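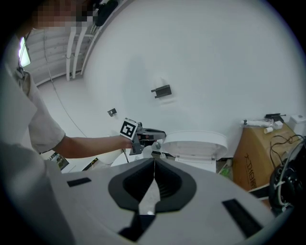 Round white lid and white base, Pranby.

Household Water Program, Pranby and Dundance
Progress report to the Oda Fund
March 29, 2018
Prepared by Baltasar Iglesias

Short version first. Pranby on track, Dundance behind. Money OK except plumbing parts. Need a decision from you on the meter order before we can book the next round of visits.

Where we are

219 homes signed up across both towns. 66 have had the full visit, meaning the meter read, the dye test in the tank, faucets and shower checked, and the cheap fixes done on the spot. Remaining homes are either booked or waiting on a landlord signature. Pranby is nearly all booked. Dundance is nearly all signatures.

The landlord form is the main holdup. The old one asked for the owner to sign in person, and a lot of the Dundance buildings are owned by people who live out of state. We changed it last month so a scanned copy counts. Responses picked up right away but there is a backlog and one person typing them in (me).

What we are finding

Mostly flappers. Worn, warped, or the wrong size, put in by somebody who grabbed whatever the hardware store had. The water sneaks down the overflow or past the seal and the tank refills itself all night. Tenants say they hear it and got used to it. Second most common is a fill valve set too high. After that, dripping tub spouts, wich we note but don't fix under this grant.

Outdoor spigots were not in the original plan. We keep getting asked. In the older part of Pranby the houses have a spigot on a shared line and the argument over who pays has been going on longer than the program. Not touching it, just telling people who to call at the utility.

Bills. Too early. One billing cycle since most of the visits and it's a winter cycle, so no sprinklers and nothing to compare fairly. I would rather hold the savings numbers for the October report than give you something that falls apart in summer.

Budget

Parts line is over. We budgeted for flappers by the box and ended up needing whole fill valve kits in more homes than planned. Asking to move $3,000 from printing to parts. Printing is way under — the door hangers went out in one run and nobody has wanted more. Mileage fine. Staff hours fine, though see below.

Jetirel has quoted us on the clip-on meters for the second half of the grant. Quote is good until the end of next month. They will hold the price if we order for both towns together and not if we split it. I would like to order together. Dundance will catch up and the meters don't go bad in a box.

Staffing

Two visiting crews on paper. In practice one and a half, with the second crew only out when somebody can cover the phone. Evening slots fill first and we don't have enough of them. Tried opening early mornings instead, hardly any takers. If the fund is open to it, I'd move some of the unspent daytime hours to evenings, no change to the total.

Training went fine. The part people struggle with is the conversation at the door, how to explain why a stranger wants to look at your bathroom. We rewrote the script, it's shorter, and it leads with the water bill and leaves the drought talk for later.

Toilets too old to be worth repairing go on a separate list for the utility's rebate. The rebate paperwork needs a model number and on the oldest ones it is worn off or painted over. Utility has been reasonable about it so far. Nothing in writing though, I'm trying to get it in writing.

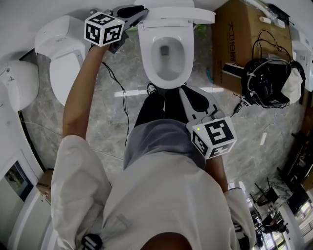

Henk Van Beek read the draft of this and wrote back that the rebate list should not wait for the paperwork. He would call every household on it now, while they still remember the visit, and let the model numbers follow later. He also thinks the dye test should be done a second time at the end of each visit, after the new flapper is in, and the result written on the sheet. "Otherwise you are reporting repairs and not leaks stopped," was how he put it.

Agree on the second point, the sheet has been changed. On the first I am less sure. If we call people and then the utility says no, we are the ones who promised. Open to your view.

Next steps

Clear the Dundance signature backlog.
Reorder fill valve kits once the budget move is OKed.
Repeat dye test at all visits, going back to the finished homes only if the household ask us to.
Get the utility's answer on missing model numbers, by letter.
Translate the new door script. Spanish first.

What we need from you

A yes or no on moving the $3,000. A yes or no on the combined Jetirel order, before the quote runs out. And the evening hours, less urgent.

Visit sheets and receipts will come seperately, the file was too big to send with this.

B. Iglesias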